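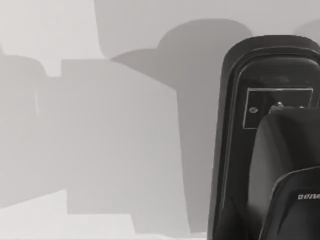

Abb. 1: Simulierte Ansicht des Greifers mit Schattenwurf auf heller Fläche, Graustufen.

Projekt Erkermont – Zwischenbericht an den Fördergeber
Stand: 25. Juni 2021

Datensammlung
Seit Januar werden in der Simulationsumgebung Kando Greifbeispiele für das Lernverfahren aufgezeichnet. Der Bestand umfasst 3.161 verwertbare Episoden. Jede Episode enthält die Bildfolge, die Gelenkstellungen und die Öffnungsweite des Greifers. Abgebrochene Durchläufe werden getrennt abgelegt und nicht mitgezählt.

Bilddaten
Die Ansichten werden in Graustufen gerendert. Der Greifer nimmt rechts einen großen Teil des Bildes ein, der Untergrund bleibt ohne Textur. Die weichen Schatten sind auf der hellen Fläche deutlich zu erkennen. Beleuchtung und Untergrund werden ab dem nächsten Sammelblock stärker variiert. Dafür sind 32 Lichteinstellungen vorbereitet.

Abweichungen vom Plan
Der Abgleich mit dem Teststand in Dondberg verzögert sich um drei Wochen. Die Kalibrierdaten lagen zunächst in einem älteren Format vor und mussten umgerechnet werden. Auf die Kosten hat das keinen Einfluss, die Rechenzeit liegt im bewilligten Rahmen.

Nächste Schritte
Training des ersten Modells auf dem vorhandenen Bestand, danach Auswertung getrennt nach Lichteinstellung. Die Beschreibung des Datenformats wird mit dem nächsten Bericht eingereicht. Offen ist noch die Freigabe des zusätzlichen Speicherplatzes, der Antrag liegt Ihnen vor.

Suchbegriff eingeben Suchen

Weitere Berichte
Erkermont: Arbeitsplan und Meilensteine
Kando: Hinweise zum Episodenformat
Teststand Dondberg: Aufbau und Kalibrierung
Matei: Abschlussbericht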